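Ticket 141 – Cell B, tip contact on board during pick runs
Status: open, waiting on sign-off
Site: Sollness
Opened: 18 Jan 2022
Category: operating rules / safe approach

Reported: operator on the block sorting cell asked if the tip is allowed to touch the board at all. Rule sheet says "no contact with work surface." Flesel setup guide says touch-off is fine at reduced speed. Both are taped up next to the cell. Need one answer.

Checked so far
– Rule sheet is the December revision. Older copy in the drawer, binned it.
– Speed limit for touch-off in our sheet: none given. That's the gap.
– Program header still had 200 mm/s as the approach speed. Too fast for anything close to the board. Dropped to 30 mm/s for the last bit of travel, saved as new version, old one kept.
– E-stop tested before and after the change, OK both times.
– Force limit was set in the program but not written down anywhere. Standing rule is that limits go in the log, so: 22 N.

Reply from Nambiar (they wrote the sheet for us): "work surface" was meant as the blue perforated table, not the board on top of it. Fair enough but it dosen't say that. Asked for a wording change.

Proposed wording, pls comment:
1. Tip may touch the board only in touch-off or pick, at reduced speed.
2. No contact with the perforated table, ever.
3. Hands out of the cell before the arm is enabled. Moving a block by hand = stop first, every time.
4. Any change to speed or force gets a ticket number in the program header.
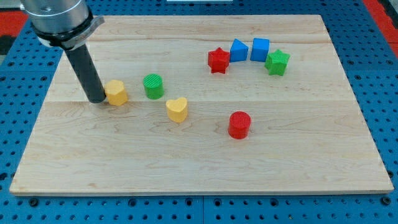

Cell B, tip on the board left of the yellow hexagon.

Rule 1 is about this kind of contact. Under the old wording half the shift would call it a violation and the other half wouldn't.

Still to do
– Clekik to confirm the force limit, their integration so their number wins
– replace both taped sheets with one, revision date on it
– check if Cell A has the same header problem, havent looked yet

Leave cell on the reduced speed version untill this is closed. Do not roll back.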